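Widton shop gets two-armed robot handling soft stuff

Dec 6, 2024

WIDTON — A shared workshop here has a humanoid robot working with its hands this week, and the members putting it together say the thing they worried about most, the wrists, is finally behaving. Mostly.

The build goes by Cakudo. It's a long-running project at the Zondeteo workshop, started in April, done evenings and whenever people can get bench time. Arms and hands came as finished units. Everything around them is the members' own doing: the wiring, the control code, the hand settings, a lot of zip ties. Money spent by the shop on its side so far is $1,466, per the sheet taped up by the door. That's parts and cable only, no labor, and not the arms. 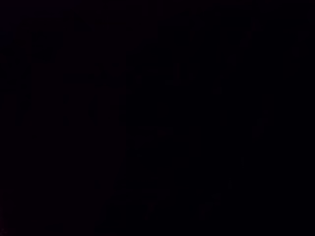
Small cameras at the wrists were the last big addition. The group wanted a view from close to the fingers, which the head camera can't give once the hands close in on something. Took three tries to get the brackets right. First set flexed. Second set blocked a screw. The third is holding, members say, altho one of them wants to reprint it thicker anyway.

Focus now is on soft objects. Hard ones, blocks and cans and such, were done over the summer and got boring. Soft things squash, they sag, they hang over whatever's under them, and the hand has to decide how much grip is enough. A run goes like this: object on the table, arms come in from both sides, close, lift, hold, put it back. Then again. The group did 140 runs last month and logged all of them by hand in a notebook, which is being typed up slowly. 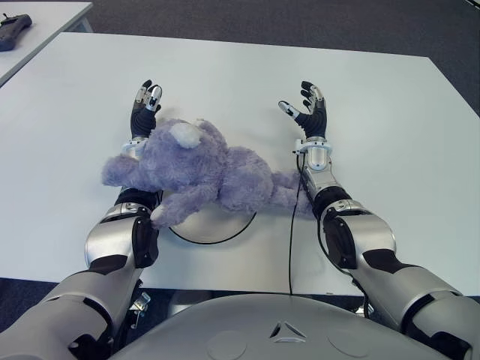
Long fur is the hard part at the moment. Fingers slide over it before they reach anything firm, and the software reads the slide as a grip. The members' answer is to go in with both hands, wide, and squeeze from the ends. A big shaggy purple teddy bear is good for this — laid on its side it stretches from one forearm to the other, with a paw draped over the left arm, so there's plenty to get hold of and plenty to get wrong. Smaller toys come next. Then towels, then a jacket maybe.

Cables remain a sore point. There is talk of clipping everything to the forearms, and talk of running it all inside a sleeve. No decision as of this writing. The sleeve costs more, the clips snap off. One order of clips has already been used up.

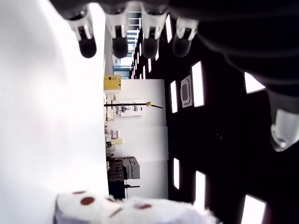 Control is still part manual. A person starts each run and stops it, and the arms do the middle on their own. The target is 10 clean lifts in a row with no hand on the stop button. Best so far is seven, and the eighth went on the floor.

Code for the hand settings will be posted by the workshop when it's cleaned up. The group got partway thru that job in the fall and then rewrote the part they'd cleaned. A write-up of the brackets is ready now and can be had at the front desk, paper copy, free.

Another $595 has been set aside for the next stage, most of it for spare fingertips and a second power supply. The current supply runs both arms fine but gets loud, and people at the sewing tables have said so more than once. 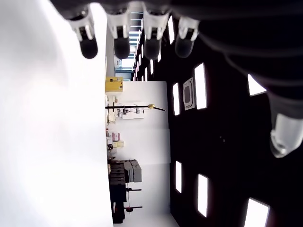
Szénási, reached by email, thinks the group should slow down before moving on to towels. A towel has no ends to squeeze from, the message said, and the two-handed approach will need to be redone from scratch, so better to get the one-handed grip working on the toys first. Also asked whether the notebook records which runs slipped and which ones were just stopped early, "because those are two different problems and you'll want them apart later."

It does, the members say, but only from page nine on.

Open bench nights continue as usual at Zondeteo. Visitors can watch the runs from behind the tape. Closed shoes please, and no drinks near the tables.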